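Wamine Small Tabletop Sets: Cans, Lids, Cups and Dry Goods
README, version 2

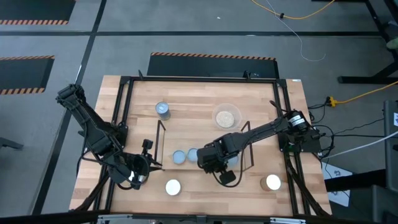 Hello and welcome! Wamine is a collection of short tabletop sessions built out of ordinary pantry and kitchen bits: cans, bowls of dry goods, cups, and all the little lids that go missing from them. The second version holds 2000 sessions, and we're really pleased with how it has filled out since the first one went up. If you used version 1, please read the section on changes before you mix the two.

What's in it

Every session is one layout of objects on a table and one short task carried out with them. We kept to things that people have at home. There is a lot of variety in something as plain as a lid once you start collecting them, and lids are the part of Wamine we're fondest of (Gavin Semple has a drawer of them at Vetdale that has to be opened slowly).

The objects fall into these groups:

Cans and tins. Upright at the start unless the session notes say otherwise. Labels have mostly been taken off.

Bowls. Clear ones and coloured ones. The clear ones are lovely for dry goods and a nuisance under strong light.

Cups. Short and tall, tan, white and a few darker colours.

Lids. Mostly small and round. Colours are recorded by eye, so "blue-gray" and "grey-blue" both turn up in the notes and mean the same thing. Sorry, we have a Canadian and an Australian typing.

Dry goods. Grainy and flaky stuff that sits in a bowl. Nothing cooked, nothing sticky.

Tasks

There are 7 task names, and each session has one of them:

put_lid_on
take_lid_off
pair_lids
move_cup
move_can
shift_bowl
clear_to_side

pair_lids is the fiddly one and our favourite. Two lids of similar size start out on the table and the job is to end up with each one beside the container it belongs to. clear_to_side is the everyday "get this lot out of the way before dinner" tidy, with no fixed order. Any session where a bowl was tipped carries the word spill in its notes, and we left those in on purpose. A tidy that goes a bit wrong is still a tidy!

How a layout is chosen

Kwesi Abugri wrote the layout cards. Each card names the objects and gives a loose position for each, such as "can, far left" or "cup, near right corner". Whoever is setting up reads the card, puts the things down and leaves them. We don't measure to the centimetre and we don't straighten anything afterwards, so the same card looks a little different every time it comes up. Lids go down last, and they are allowed to touch.

A card never asks for more than 3 lids. We tried more in version 1 and the notes became very hard to follow.

Files

sessions/ has one folder per session
cards/ has the layout cards as plain text
notes.csv has session, card, task, outcome and free notes
objects.csv has one row per object, with colour, shape and group

Outcome is one of done, partly or not_done. Partly means a person looked at the end of the session and felt it was most of the way there, so treat it as an opinion.

Changes from version 1

The cups were renamed. What used to be mug_a and mug_b are now cup_tan and cup_white, as neither had a handle and people kept writing in.

Dry goods now have their own group. They were listed under bowls before, which made it impossible to search for an empty bowl.

A batch of sessions from October was recorded again with steadier lighting. The old ones are in the version 1 archive if you need them.

Known problems

Some lids fit more than one container. Where that happens we accept either match.

Clear bowls are sometimes marked empty when there is a thin layer of grain left in the bottom. We fix these as we find them — please send us any you spot.

The colour column is uneven. White, off-white and cream were used by different people for the same cup.

Using and sharing

Wamine is free for research and teaching. If you publish with it, please mention Wamine version 2 and the Vetdale kitchen table group. Corrections to notes.csv are very welcome, even single words, and so are photos of odd lids.

Contact: Kwesi Abugri for cards and layouts, Gavin Semple for objects and anything to do with the files.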